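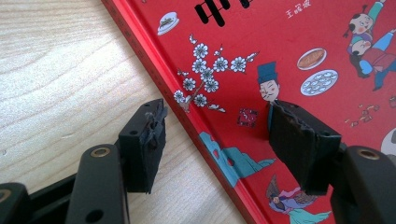 Robot Learning from Demonstration
Handout 6: Collecting examples by hand
Course tutor: Pravesh Shabalala

Reading before the session: handout 5, and the short note on wrist cameras. Bring your log sheet.

1. What counts as an example

An example is one complete attempt at one task, done by a person holding the gripper tool, with the camera running from before the first movement until after the last. In this course we also call it an episode. Each episode holds the video, the position of the tool over time, and how far the fingers were open at each moment.

The learner never sees your intention. It sees the video and the numbers. If you stopped halfway through because you were thinking about lunch, the pause goes in as part of the task, and a policy trained on enough of those will pause too.

2. The book tasks

The set for this term is called Lokdale. It covers flat objects on a table, and books make up most of it. Books look easy and are not. A closed book lying flat gives the fingers very little to hold, and the cover is often glossy, so a pad pressing down on it may slide.

There are two tasks:

Slide and lift. Move the book until part of it hangs over the table edge, then grip it by that part and lift.

Square up. Turn a book that lies at an angle until its edge is parallel with the table edge. One finger may press on the cover while the other stays over the table beside it, or both may push against the side.

Do not mix the two in one episode. If you are squaring up and the book ends up over the edge, finish, stop the recording, and mark it on the sheet as a squaring episode that went too far.

3. Starting positions

Most weak sets fail here. People put the book down in the same place each time without noticing, and the policy learns that place. Use the Grumach cards. Each card gives a position on the table and an angle. Shuffle before each block, draw one card per episode, and put the book where the card says even if it looks awkward.

Change the book as well. Plain covers and busy covers should both appear. A cover with figures, plants and writing in several colours gives the vision part of the model plenty to latch on to, and we want it to find the edges of the book whatever is printed between them. With only one book, it can do well on the training data by recognising the artwork. Covers in any language are fine.

4. Handling the tool

Hold it as you would hold a heavy torch. Keep your free hand out of view of the camera from start to finish. Approach at a speed you could keep up all afternoon. Fast, jerky movement blurs the video and makes the position tracking drift.

Both fingers should be in view when you make contact. If one of them leaves the picture for most of the episode, record it again.

Pads wear. Roughness on the face is acceptable and some variety in pad condition does the set no harm. Write the pad condition at the top of your sheet at the start of each block, using the words on the back of the sheet – new, worn, chipped, torn – and don't swap pads in the middle of a block.

5. Failures

Keep them. A dropped book or a missed grip goes in the set with the outcome column filled in. We filter later, and the failures are used in the Mowat exercise in handout 8. The only episodes to delete are those where the recording itself is broken: no video, no tracking, or the wrong task.

A second try within the same episode is allowed once. After that, stop and draw a new card.

6. How many

The target for the whole group is 1,000 episodes. Last year's group reached 239 on the squaring task before the first training run, and the resulting policy handled books it had seen but did badly on new ones. Adding more episodes with the same books changed little. Adding new books helped more – we will look at the curves on Monday.

7. Before you upload

Check the start and end of every video. Check that the episode count on your sheet matches the folder. Name the folder with your initials and the block number, and copy it to the Kerer drive. Leave your own copy alone until the upload has been confirmed.

For discussion

Suppose every episode in a set was recorded under the same bright, even light. Which parts of the model would you expect to suffer in a dimmer room, and how would you find out without collecting a whole new set?

Write half a page and bring it with your sheet.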